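Residual

The Lokenura contract asked for 3125 accepted examples. At 420 the learner began to lean left. It was a small error, 3 millimetres at the fingertips, and Sesteo told me to log it and carry on.

I logged it. I worked nights by then, alone with the arm and the Bronitz manual.
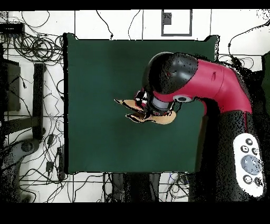

My own hand had the same error. I noticed it at home, reaching for a cup and closing on air to the left of the handle. At work I compared the traces. The gripper stood open over the green mat with nothing between its fingers, and the offset on the screen matched mine to the last digit. I recalibrated the arm – zero, home, zero – and recorded 20 more. The lean remained in all of them.

Mockus, the review program, accepted every one. Under "source of variation" it had entered: operator, consistent.

I signed the sheet. The signature began slightly to the left of the line.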